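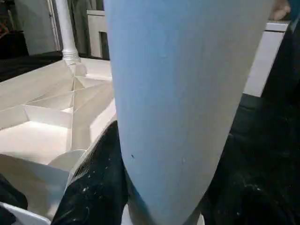
Against the triangular compartment

Home | Columns | Kitchen Drawer | Archive | About

Search this site... Go

There is a kind of tray, usually white, whose dividers meet at angles and carve the inside into wedges. Somebody drew it once on a good day with a ruler. I have lived with one for 4 months and would like to know what, in an ordinary house, is shaped like a slice of cheese.

Batteries aren't. Neither are keys, stamps, tape measures or the little bag of spare buttons that comes with a coat. Put any of them in a wedge and you get a fat end full of stuff and a thin end where a paper clip goes to retire. I have a drawer full of rectangles and a tray full of corners.

My brother-in-law swears by his Dawber, a plain oblong thing with plain oblong holes, and I used to think this said something sad about him. I now think he was born wise. The Dawber has 12 holes and he can find a fuse in the dark.

The defence of the wedge is that it looks lovely, and I admit it does. Light gets in among the dividers and you have a small snowy landscape on your sideboard. Then you have to put a glue stick in it.

I also object to the price. Mine cost 13 pounds, which is a lot for a box that disapproves of its contents. I have moved the glue stick back to the mug by the kettle, where it lived happily before all this - and the scissors are asking to join it.

Comments

Tadeusz Bednarek: Pizza. You want to store very small pizza.

Trosik: Mine holds earrings and they fit fine. Buy smaller things.

Oblong and proud: Where does one get a Dawber?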